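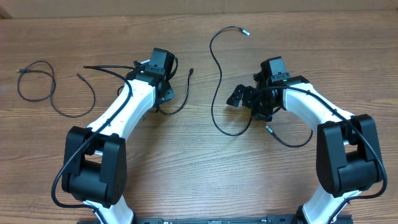

A wooden table top with a light brown, finely streaked grain.

How to oil a wooden table top

Posted Jan 5, 2018

January is my favourite month for this job. The decorations are packed away, the table gets a rest from big dinners, and a bit of oil makes tired wood look so rich and warm that you'll want to do the shelves as well (I did, and then the bread board!).

These steps are for bare or previously oiled wood. If your table has been varnished, oil will just sit on top and go sticky. To check, put a drop of water somewhere it won't show. If it slowly darkens the wood, carry on. If it sits there in a bead, you may have varnish, or just plenty of old oil, so try a light sand in a hidden corner and look again.

What you need

Hardwax oil or Danish oil - a small tin is plenty for most kitchen tables
Sandpaper in 100 grit and a finer one, 180 or so
Lint-free cotton cloths (old T-shirts are brilliant)
A sanding block
A dust mask and thin gloves

Step 1: Clean it

Wipe the whole top with warm water and a small squirt of washing-up liquid, wringing the cloth out well first. Go over it again with plain water and leave it overnight. Damp wood won't take oil evenly, and I've got a blotchy hall table in Tondcombe to prove it.

Step 2: Sand with the grain

Start with the 100 grit and follow the lines of the wood from one end to the other. Don't go across them or in circles, as every scratch shows up the moment the oil goes on. Light, even strokes are fine. Once the old marks have gone, do it all again with the finer paper, then vacuum and wipe away the dust.

Step 3: First coat

Stir the tin, don't shake it. Pour a little oil on a cloth and rub it in along the grain, working in strips. This is the best bit - the colour jumps out straight away! Leave it for as long as the tin says, then wipe off everything that hasn't soaked in. Be really thorough here, especially near the edges. Any oil left on the surface dries tacky.

Step 4: Second coat

Let the first coat dry fully, rub it over very lightly with the fine paper, wipe off the dust and repeat step 3. I stop at 2 coats on a side table, but a kitchen table is worth a third.

Please be careful with the cloths

Oily cloths can heat up by themselves and catch fire when they're left in a heap. Soak them in water, then lay them out flat, one layer thick, outdoors until they're stiff and dry before you throw them away.

Keeping it nice

Use mats under hot pans and mop up spills fairly quickly. When a patch starts to look dull, sand it gently and rub in a little more oil. You can do just that patch, and after a few days it should blend in with the rest.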